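4.3 Grip Loss During the Charging Task

The charging task was the part of our study where most failures happened. Two arms share one wooden table. One of them has to hold the phone, and the other has to bring the plug of the charging cable to it. We ran 200 trials with the Skalton controller, and in 100 of them the safety limit on gripper force was active. The limit was set by Clalent, who supplied the controller software, and we did not change it between trials.

The fault we report here is a false stop. When the cable is pulled tight between the two arms, the force sensor in the holding arm reads the pull as a contact with a person. The controller then opens the gripper and locks all joints. The phone is released, but the second arm may still keep the plug. We consider this dangerous, as an operator who sees one arm locked can easily believe that both are locked.

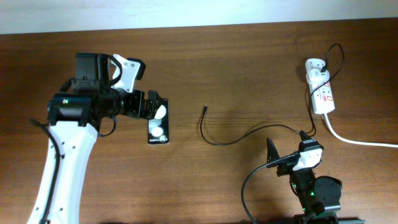

Nathalie Cormier objected that the name "false stop" is too kind to the controller. A stop that locks one arm and leaves the other with power is in her view a half stop, and she asked that we count it as a safety failure and not as a lost trial. She also wrote that the log should be read from the second arm first. We followed this advice in the second reading of the logs.

After this change, the log entries were easier to explain. The stop signal was sent by the holding arm at the correct time, but the second arm was waiting for a message of another type and ignored it. In the longest case, the second arm stayed under power for 504 ms after the first one was locked. The delay was not the same in every trial, and we could not connect it with the speed of the motion. Konrad Krajewska repeated the reading with the Pirkik log tool and found the same order of events.

We also checked if the path of the cable has an influence. A loop that lies free on the table gives some extra length before the pull begins, but it can also come near to the fingers of the gripper.
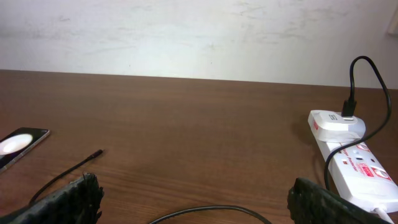
Figure 2. Work area seen from the gripper, with the phone at left and the power strip at right.

Until the message types are made equal in both controllers, we recommend a single hardware stop that cuts the power of both arms together. The tests of this solution are given in Section 4.4.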